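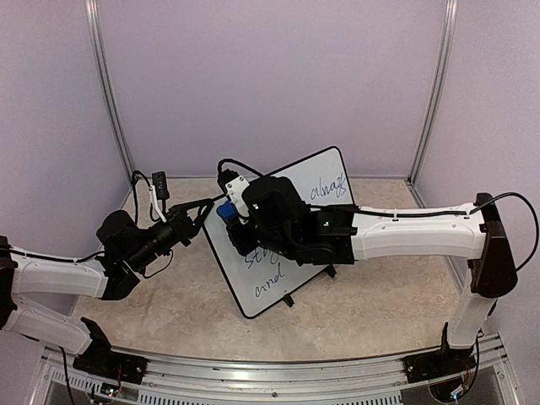
The Korkport board is our small whiteboard for tables, made for short notes, sums and drawings that you want to wipe away again. It has a white writing surface with a thin black border, so you find the edge quickly also on a light tabletop. It does not need to lie straight in front of you. Many customers turn it at an angle, like the one on the speckled beige top, and write on it with a normal blue whiteboard marker.

Home Boards Markers Care Contact
Reading time: 2 min

The board comes with 4 rubber feet, which you glue on yourself. Please let them rest 12 hours before the first use. For schools we pack 6 boards in one carton. Markers are not included, but the Gorus and Strobel markers in our shop both fit well to this surface.

Clean the board with a dry cloth. For old ink take a little warm water and no scouring sponge.

The next delivery arrives in September. For bigger orders please write to Svenja Hollmann, she answers in English and German.

Contact: Skivley customer desk | © Skivley | Back to top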